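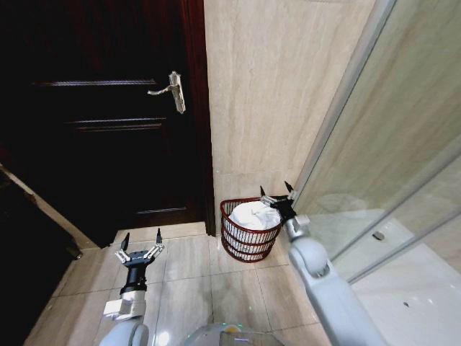 The bathroom task: basket by the door, both arms reaching low.

Towels, Doors and a Very Patient Club

Posted in August by Davoud Mahmoudi

Print this page | E-mail this page

I promised a few of the parents I'd write something up before school starts again, and I kept putting it off, partly from being tired and partly because I wasn't sure where to begin. So I'll begin with towels, which is what we've all been thinking about for most of the summer!

For anyone new here, I help out with the robotics club at Briltgate (I've been at it for 3 years now, and my wife says the kitchen table hasn't been clear in all that time). The students picked their own project this year. We grown-ups had suggested something with colored blocks, nice and square and easy to grab, and they listened very politely and then voted for housework. They wanted a robot that could deal with a bathroom: pick up the towels, put them where they belong, and get itself through the door. They named the project Hullico, after a long argument that I stayed out of.

I thought the door would be the hard part and the towels would be a nice warm-up. Oh, was I wrong. A block is the same shape every time you put it down, but a towel never is. You can fold it, drop it, or stuff it in a basket, and each time the students have to work out all over again where the edge is and how far down the fingers should go before they close. Too shallow and you get a pinch of fluff. Too deep and you've got hold of the basket as well, and then everything comes up together and somebody yells "stop!" from the hallway.

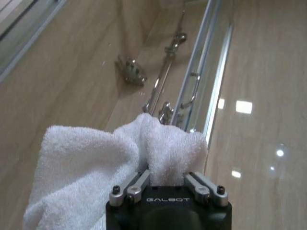 They keep a log of every try, good or bad, in a big green notebook with a pen tied to it. By the last session they had written down 539 grabs, and 209 of those were marked with a star, meaning the towel came up cleanly and stayed up while the arm moved. I know that may not sound like a lot to you. But if you'd been there in the first week, when a star meant we all had to go outside and have a popsicle, you would understand why I'm so proud of them. (We had to give up the popsicle rule eventually. It was getting expensive.)

What I love most is how they talk to each other now. In June it was all "your code's broken" and "well, you parked it crooked." Lately I hear things like "let's move it back a hand's width and see," and then they really do move it back and see, and somebody writes it down. I've worked with adults who never got that far. One of the younger students has taken over the notebook completely and won't let anyone leave until the page is filled in, me included.

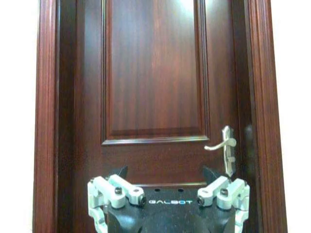

Filed under: Club News, Summer Project

So, the door. The group working on it is down to around 5 students, the stubborn ones, and I mean that in the kindest way. Their plan is to come at the lever from above, press down, and back away slowly without letting go. On the whiteboard it's four arrows and a smiley face. In practice there's a lot of discussion about where the robot ought to stand, and I've learned to bring a folding chair and a thermos.

We'll pick up again once everyone has their new class schedules. If your son or daughter would like to join, please send me a note, and no experience is needed (I had none myself). Old bath towels are very welcome too, the thicker the better. Just leave them in the box by the front office with "robotics" written on the bag, so they don't go off with the lost and found again.

Last updated: August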